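Teaching a robot to feel its way into a PC

Akinyi Lyimo keeps a bin of scrapped memory sticks under her desk. "Every one of those is something I learned," she says, and tips it so I can see how full it is. She laughs, but she has clearly thought about each of them.

Lyimo leads Skalside, a research project on getting robot arms to put desktop computers together from loose parts. Memory, processor, expansion card, hard drive: all the things a patient person can fit at a kitchen table with a screwdriver and a cup of tea. For a robot they are horrible. The gaps are tiny, the parts bend, and there are cables everywhere.

"People see a factory robot weld a car and think the hard stuff is done," she says. "But the car door is in the same place every time! Give that robot a drive bay with a cable drooping across it and it has no idea what to do."

The method her group has settled on, which they call Urnudine, is simple to explain. A person steers the arm through the job while the system records the movement and the forces at the wrist. From those recordings it learns a rough approach to each part, plus a set of small corrections for the last few millimetres. The corrections are what excites her. When a part touches an edge it shouldn't, the robot doesn't stop and doesn't push harder. It eases off, tilts slightly and tries again.

"Watch your own hands next time you plug something in behind the telly," she says. "You can't see the socket. You wiggle. We wanted the wiggle, and we wanted it to come from people, because when I tried to write one myself it was rubbish."

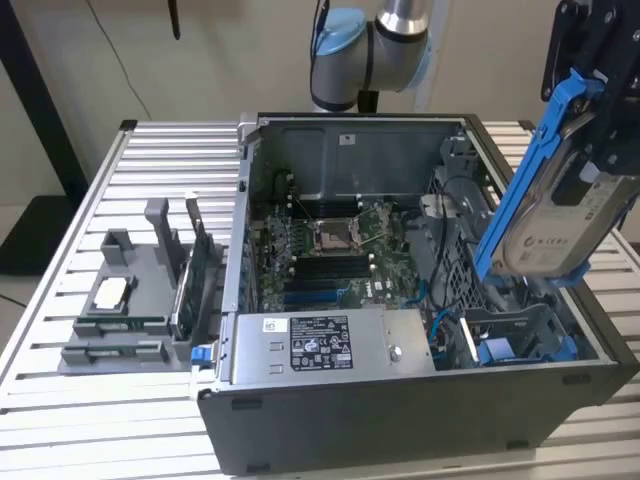 The hard drive was the part she expected to be easy. A drive in its carrier is big, it has a good shape to hold, and the bay guides it in once it has started. "Once it has started!" she repeats, holding up a finger. Go in at a slight angle and one corner catches before the other. In the early runs the arm would jam there and sit pushing against the bay until someone hit stop.

What fixed it was a change in how the demonstrations were given. Lyimo asked the people steering to get it wrong on purpose: come in crooked, bump the bay, then recover. They collected 25 of these clumsy demonstrations for the drive and added them to the clean ones. Then they ran 390 trials, moving the case a little between each.

"The jams nearly went away. I made everyone come and look. I think I rang my mum."

She is quick to say where it falls down. Cables are still the big headache, as the arm can feel that something soft is in the way but can't tell what. Memory needs a firm press at the end, and the robot is sometimes too polite about it, leaving one side a touch high. Swapping to a different make of case means recording again, though she hopes far less each time. Two of her students are working on that now, using a simulator called Skotora to practise on cases they don't own.

The trays matter more than visitors expect, too. Each loose part waits in a printed holder, so the arm has a decent first grip. I ask whether that is cheating.

"A bit," she says cheerfully. "I'd love to tip the lot out on the table and say, off you go. We've tried it. The expansion card fell over and the arm spent ages chasing it." She would like to drop the holders one by one, starting with the memory, which lies flat and is easier to pick up.

Her next target is taking machines apart. Old office computers are full of parts that could be used again, and most of the time goes on getting at them. Lyimo suspects the same small corrections will work in reverse, feeling for the point where a stuck drive begins to slide. The first recordings are planned for July, and she has already started collecting old cases. They are stacked in the corridor, and she has been asked to move them twice.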